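Istex bench notes - gripper and home desk work
July
By Ravindran Pillai
0 comments | 2 shares

We use cookies to keep you signed in and to remember which notebook you had open. Accept | Settings

Kettle on at ten past nine, log open by half past, which for me is good going. Plan for the day was to stop collecting and sort out the rules, because the desk work has grown a set of habits that only exist in my head and in Ilse's head, and I'm fairly sure they're two different sets. She asked me last week what counts as a "clean start" and I gave her an answer, and then I went back to my own episodes and found I'd broken it in most of them. So this is me writing it down before I forget again.

Where we stand first. The Gutia folder has 960 episodes in it from the home desk. I kept 727 after going through them with the old checklist. I'm not upset about the number (I was a bit upset at four in the afternoon, but I'd skipped lunch). What bothers me is that a fair share of the rejects went for reasons the checklist doesn't mention at all. I just didn't like the look of them. You can't hand that to somebody else and expect them to get the same pile!

So, the rules as they are now. Ilse, please scribble on these.

Starting position. Both fingers in view, open, over the desk or just short of the front edge, and held there for a slow count before anything moves. I've been rushing this. If the first bit of an episode is already a swoop towards the object then we've lost the start, and trimming it afterwards doesn't bring it back. Start again if you fluff it. It takes less time than arguing about it later.

Background. Leave the back of the desk alone within a session. Books, flowers, cups, whatever lives there, it stays where it is until the session is closed. Between sessions you can move what you like, and I'd rather you did. I had a long moan with Ilse over the phone about this one. She wanted a bare desk for everything, and I said a bare desk teaches you about bare desks. We settled on clutter at the back and a clear patch at the front for the task, and if something from the back strays into the patch you stop and put it back, then note it.

Lighting. Curtain drawn or not drawn, I don't mind, but write down which and don't change it halfway through. The shine on a varnished top is a real nuisance, I grant you, and I spent a silly amount of time trying to get rid of it in the spring. I've given up on that. Log the glare and carry on. If it lands right on top of the thing you're about to pick up, shift the thing a hand's width and log that too.

Session sheet. One line per session, filled in BEFORE you pick up the gripper. Room, surface, what's in the task patch, curtain, who's holding. I know it's dull. I did one in May where I filled it in after tea and wrote down the wrong surface, and then Ilse spent an afternoon wondering why the kitchen looked like an office.

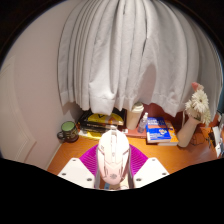 Same desk in both, flowers and books along the back.

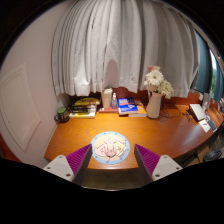
Can I move the objects at the back of the desk during a session if they get in the way?
Leave them where they are until the session is closed. If one of them has strayed into the task patch, stop recording, put it back where it was, and write a note on the sheet before you carry on.

Right, more of the rules, the ones I'm less sure of.

Fingers and pads. Check the screws before each session, by hand, all of them. I had a plate working loose over the course of a morning and didn't spot it until the two tips were meeting at a slant, and of course every episode from that morning is suspect now. I've put them in a side folder called "wonky" and I'm not deleting them until we've had a proper look. Wipe the ribbed pads down too. Crumbs get in between the ribs, and if you work at a desk where people eat toast (guilty) you'll have crumbs.

Private stuff. This is the one I feel strongly about and it wasn't in the old list at all, which is daft. If we work in somebody's home then we ask them first what they'd like kept out, and we go round with them and look for post, tablets, family photos, anything with a name or a number on it. Phones go face down or out of the room. Mirrors and dark tellies get checked for reflections. If we miss something and see it afterwards, the whole episode comes out, and we don't try to be clever with blurring. I'd rather lose the episode. The householder can change their mind later as well, and we should be able to find every session from their home in one go, so the sheet needs a home code. I've added a column.

Breakables. Ilse's rule and a good one. Glass and china can stay at the back but they don't go in the task patch unless the task is written for them and there's something soft underneath. Same for water. I did argue for a cup with water in it for the pouring set, and I still think we'll need it, but I accept that doing it over someone's paperbacks isn't the place to begin.

Cables. Tuck them behind things or tape them down. Don't reach over a loop of cable with the gripper if you can help it. A finger can hook one on the way back out, and then you've pulled somebody's lamp over, and the apology takes longer than the session did.

Failures. Keep them! I can't say this enough. A missed grasp that's cleanly recorded from start to finish is a perfectly good episode and should be marked "fail" and saved. What we throw out is the muddled stuff: recording started late, hand came off halfway, somebody walked in and you stopped to chat. I went back over my rejects with that in mind and I'd binned quite a few honest failures. They need pulling out again. That's a job for tomorrow, or for whoever fancies it.

Labels. Verbs in plain words, please. "Pick", "place", "push", "slide", "open", "close". I found one of mine labelled "faff with corner", and I know exactly what I meant by it, but that isn't much use to Ilse. If it won't fit one of the plain words, leave the label blank and put a sentence in the notes column.

How long. Two of us tried working straight through the morning in June and the last hour was rubbish, you can see the hands getting lazy. So: short blocks, then put the gripper down and walk about. I haven't put a number on it. Stop when your wrist tells you to, and write down that you stopped.

Phoned Pētersons after lunch about spare pads. They've got them in, and the order number is 2305 (writing it here as I'll lose the bit of paper). The chap there asked whether we clean them with anything strong and I said no, only a damp cloth, and he seemed happy with that. Fastine still haven't come back to me about the case with the foam cut-outs. I'll chase them again in the morning, and if they go quiet after that I'll cut the foam myself with the bread knife.

Notes from Ilse Stöcker, copied in from her message at twenty to four so they're all in one place:

- Happy with the starting position, but "slow count" needs to say what we count to. She says three. Fine, three.
- She wants the curtain state on the session sheet as a tick box and not as free text, having read my free text ("sort of half").
- Doesn't like "wonky" as a folder name. Wants "suspect". I've changed it.
- Wants somebody other than the person who held the gripper to do the keep or reject pass. Completely agree, I've been marking my own homework all spring. We swap from now on: I check hers, she checks mine, and if we disagree we both write down why before we talk about it.
- Asks what happens when the written rules change in the middle of a set. Good question and I haven't got a good answer. For the moment I'm putting a version letter at the top of the rules and the same letter on every session sheet. The old episodes all get A. These are B.

Still open: whether the Gutia folder gets re-checked under B or left as it is with a note on it. I lean towards re-checking, but it's a dull week's work and I'd like to hear what she thinks. Also whether we need a second surface before the end of the month. My vote is the kitchen table, with the cloth off.

Tidied the bench, put the gripper on its hook, closed the log at ten to six. Printed copy of the B rules is taped inside the cupboard door, next to the tea.

Get new notebook entries by email. Enter your address to subscribe. You can unsubscribe at any time.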